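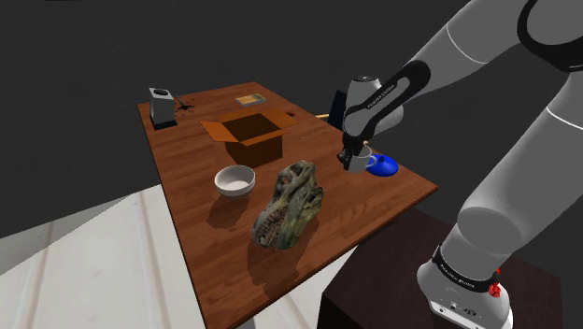 Simulated table from the Anda collection, with the mug in the gripper. Picture: Chowdhury Robotics

Chowdhury Robotics opens the Anda collection of simulated table tasks

Falthorpe, 5 Aug 2022. Chowdhury Robotics makes available from today the first part of Anda, a collection of recorded examples from which a learning system can practise how to pick up and move common objects on a table. The collection was prepared in Falthorpe together with the software company Admont. It can be used free of charge by universities and schools, and companies can ask for a licence.

All examples in this first part are made in simulation. A human operator sits at a desk in our Falthorpe office, moves a hand controller, and the arm on the screen follows. When the operator closes the hand, the gripper closes. Everything is written down by the software during this time: the position of each joint, the opening of the gripper, the place of each object, and the pictures from the simulated cameras.

The first part contains 241 complete examples. Each of them was made by a person from the beginning to the end, and no example was produced by copying another one and changing the numbers. Recording began in March, after the table, the arm and the controller had been tested together for several weeks.

One of the tasks is to lift a mug. For a person this is a very small thing. For a learning system it contains many questions: from which side to come, how far to open the fingers, when to close, and how to pass by the other things on the table. On the table of the picture at the top of this release, the mug stands in company of a bowl, an open cardboard box, a tray and a blue teapot. We chose to keep the tables mixed in this way. A system which has learned only on a clean table has often difficulties when it meets a full one.

"At the start we had one object and one table, and the results were very nice, but they were not useful," says a spokesperson of Chowdhury Robotics. "When we put more things on the table, our operators became slower and the examples became better. We have decided to accept the slower work."

The operators are five employees of the company. Before the first recording, each of them received a training on the controller. They work in sessions of 60 minutes and then make a pause, as the quality of the movements goes down when the hand is tired. An operator is free to choose the way to the object. We do not correct this choice afterwards, and for the same task the collection contains therefore quite different movements.

Two kinds of view are stored for every example. The first looks at the table from some distance and shows the arm as well. The second is taken near to the gripper, and it is the view which our operators ask for most when the fingers come close to an object.
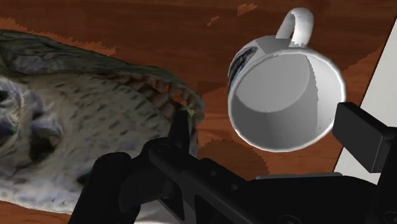 RESEARCH AND DATA

In the close view the black fingers stand on the two sides of the white mug, which is not yet gripped. The left finger touches the big object lying beside it. Contacts of this kind are also written in the record, with the time and the name of both objects. A research group can leave such examples out, or can look for them on purpose.

The question of contacts was discussed for a long time between the partners. Admont, which has written the recording software, proposed in the beginning to keep only movements without any contact to other objects. After a trial with both sorts of data it was agreed to keep all of them and to give each one a mark. The user decides then what is good for the own purpose.

Attempts which did not reach the goal are kept in a separate folder. There are 26 of these in the first part, and they are not included in the number of complete examples given above. In most of them the object was gripped too high or too near to the edge. They come with the same data as the others and with a short remark of the operator in plain words.

"We have asked the operators to write as they speak," explains the spokesperson. "So you find remarks like 'I came too fast' or 'the handle was on the wrong side for me'. For our engineers these remarks were more helpful than a code number."

What is in the package

Each example consists of one folder with the joint positions, the gripper opening, the object positions, both camera views and the marks for contacts. A description of the file format and a small program to play the examples again are included. The program runs on a normal office computer. The simulated tables themselves are also part of the package, so that users are able to record own examples and to compare them with ours.

Users should know the limits of this first part. The friction and the weight of the objects are set by us and were not measured on real objects. Light comes always from the same direction. Soft materials behave in the simulation more stiff than they would do in a kitchen or a workshop. We recommend not to use the collection alone for a machine which works near to people.

Next steps

A second part is in preparation. It will contain tasks with two steps, for instance to take an object out of a box and to put it in a bowl. Chowdhury Robotics plans also to record a smaller number of the same tasks with a real arm, in order that the two sorts of examples can be compared.

Groups which want to receive the package, or to propose a task for the second part, are asked to write to the Anda office at Chowdhury Robotics in Falthorpe. Please name your institution and the planned use in the first message.

About Chowdhury Robotics

Chowdhury Robotics develops training data and control software for robot arms. The company has its office in Falthorpe and works for customers in packaging, laboratory supply and education.

About Admont

Admont writes software for recording and playing back machine movements. It is the technical partner of the Anda collection.

The pictures in this release may be printed free of charge if the source is named.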